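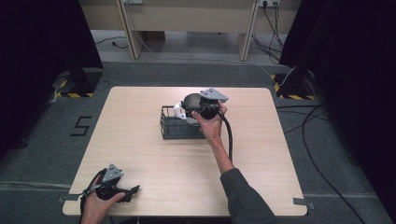
Search tips Go

Wire Baskets, and How I Finally Got Mine to Behave

I have a weakness for wire baskets. The low, wide, open-topped kind, preferably dark so they don't show every scuff (white ones look tired so fast!). I keep one toward the back of a small square table and it catches whatever would otherwise wander across the top - mail, pens, the tape measure, my reading glasses.

Placement first. Push the basket to the back and leave the front of the table bare. I had mine smack in the middle for ages and kept working around it like a fool. Turn a long side toward you too, so you're not digging down the length of it.

Small stuff falls through the grid, or pokes out and snags your sleeve. Cut a piece of felt or an old placemat to fit the bottom. My neighbor Wanda Pennington uses shelf liner, and it does wash better than felt, I'll give her that.

Metal on pale wood makes me nervous. Stick clear bumper dots under the corners, 2 to a corner if the basket gets heavy. I bought a pack of 50 in January and I've been putting them on everything, lamps included. If you already have a gray rub mark, try a pencil eraser before you get out anything stronger. And go with the grain!

To clean the basket, use a dry paintbrush on the crossings where the rods meet, then warm water with a drop of dish soap. Towel it off right away and stand it on end overnight before it goes back on the wood.

Light tables on carpet like to creep. Rubber cups under the legs work on hard floors but not so well on my carpet, so I'd go for the spiked kind, or a bit of tape if it's only for the afternoon. Peel tape slowly, and low to the floor, or you'll bring up fuzz with it.

Empty the basket every week or 2. Mine had three dead batteries and a birthday card I never mailed. Sorry, Vaughn!

Contact | Copyright Cluvstead Home Tips | Back to top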